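Toy recall widens, but shoppers get few answers

Urkisora, the toy importer, said Friday it is adding 15 more items to its recall of stuffed play food, after complaints that seams were opening and letting the filling out. The company calls the step "purely a precaution." It used the same words in December, when the first seven toys were pulled. 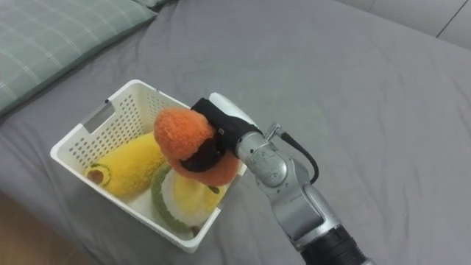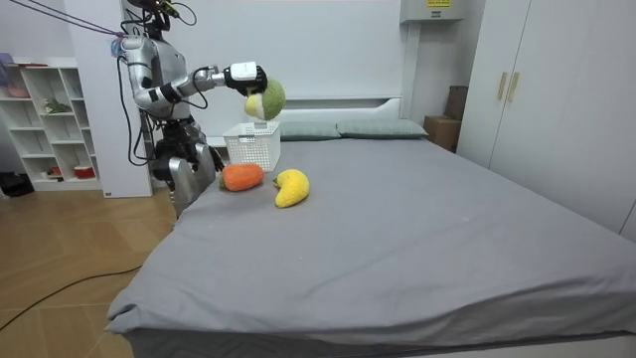 Soft fruit and vegetables have become a steady seller for the chain stores, and Urkisora would clearly like to keep it that way. Its notice runs to two pages and spends most of the first one on how much the company cares about families. Parents hoping to check what they have at home will find the list itself hard to use. It gives item codes, which are printed on a paper tag that most people cut off on day one, and no photos. An orange plush fruit or a green knitted cabbage could be on the list or not, and the notice offers no way to tell by looking.

Blažena Jireš, who runs the Gradimari toy shop and has sold the line for years, said she sent back 40 pieces last month and is still waiting for credit. "They tell me it's a small batch," she said. "They told me that the last time too. How many small batches make a big one?"

The company says nearly 2000 toys are affected in all. It would not say how it reached that number, or whether toys sold through the discount site Trindia are counted in it. Trindia did not return calls.

Volker Hamann, a spokesman for Urkisora, said the seams had been tested by an outside lab, Dobos, and passed. Asked for the results, he said they would be shared "in due course." He did not give a date.

Refunds are offered with a receipt. Buyers without one are told to write to the company.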